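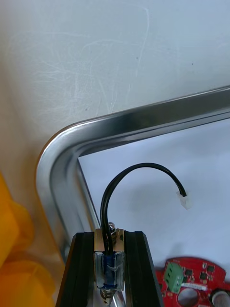
The Brullen cable list started as a shoebox problem. I fix small lamps, radios, fans and kitchen scales at a bench in my basement, and over the years I'd saved every lead that came out of a dead appliance, all of it in one box, all of it tangled. Most of what I kept is the thin stuff: two black wires side by side with a little white plastic plug on the end, the kind that hangs in a lazy curve when you hold it up by the other end. There are a lot of those! They look alike until you need one, and then you need the one with the slightly narrower housing. So I began writing them down, and this folder is what came of it.

Last updated June 6, 2023

What's in the folder

cables.csv – the main list, 1,113 rows, one row per cable end. A cable with a plug at both ends gets two rows that share a cable number. I went back and forth on this and I know it annoys people who want one row per cable, but the two ends are so often different that it was the only way I could keep my sanity.

bins.csv – the 40 drawers the cables live in, with the label I wrote on each drawer. Some labels are more useful than others. Drawer 17 says "short, nice" and I still know exactly what I meant.

mystery.csv – 62 ends I couldn't match to anything. They're in the main list too, with the family column left blank. If you recognize one from the measurements please write to me, I would love to cross it off.

changes.txt – what I fixed and when, more or less.

The columns

cable_id is my own number, also written on a paper tag tied to the cable. It means nothing outside my basement.

end is A or B. A is whichever end I picked up first.

length_cm is measured along the cable laid flat, plug included. Cables that have been coiled for years don't want to lie flat, so don't trust it past the nearest centimeter.

wires is the number of separate conductors. A pair molded together counts as 2.

jacket is the color on the outside. I only use plain color words here. There's no "charcoal" (I tried, and then spent an evening arguing with myself over three cables).

housing is the color of the plastic plug. "White" covers everything from solid white to the milky see-through kind, and in the next version I'll probably split those up.

pitch_mm is the spacing between contacts, center to center, with calipers. It's the column I'd tell you to search on first.

family is the connector type when I'm sure of it. When I'm only fairly sure there's a question mark after the name, so watch out for that if you filter.

tested is yes or no. Yes means I put a meter across it, got continuity on every wire, and wiggled it a bit while I watched the reading. So far 645 rows say yes. No only means I haven't gotten to it.

drawer points to bins.csv.

How I sort them

Pitch first, then number of wires, then length. I tried sorting by color to begin with and it looked great for a week. Each cable gets a loose loop and a twist of paper-covered wire, never a rubber band – rubber bands go gummy in that basement and stick to the jacket. Plugs go in facing the front of the drawer so I can read the housing without pulling anything out.

The really short ones, anything under a hand's width, go in the Seretti cabinet, a flat metal thing with shallow drawers that I got when a shop in Haworth closed down. It's too good for the job and I don't care.

Things that are wrong with it

The list leans hard toward small household stuff, so don't use it to guess what's common out in the world. It's what was broken near me. There's almost nothing from computers, since I gave all of those away before I started.

The early rows (numbers up to 200 or so) were typed in from handwritten cards and my sevens look like ones. I've checked the lengths. I haven't rechecked the pitches.

A few cables got used in repairs after I listed them. I mark those "gone" in the drawer column and leave the row in place. If you're counting what I still own, take them out first.

Polarity isn't recorded at all. With a black-and-black pair there's often just a faint stripe or ridge to go by, and sometimes I couldn't find even that. Please check with your own meter before you connect anything that cares which way round it is.

Using it

Take it, copy it, add your own drawers to it. The Utmont repair table has been keeping a version with their own cables in the same columns, and I'd like to fold the two together in October if we can agree on what to call the milky plugs. If you do add rows, start your cable_id with a letter so it doesn't collide with mine, and keep the units metric. Corrections are welcome in any form, including a scanned napkin.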